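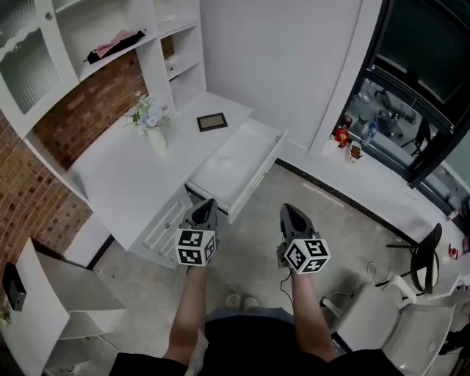

Shorts and slippers, the usual indoor kit.

Hardness, second reading

May 23, 2023

Tap water at the Brosley flat tested at 313 mg/l as calcium carbonate, so the kettle scales up fast. I changed the Brita cartridge and tested again after 2 litres: 16 mg/l lower than the old cartridge gave. The strips only resolve in coarse steps, so I used drop titration for both. Next reading in September, same tap, same kit, first draw of the morning.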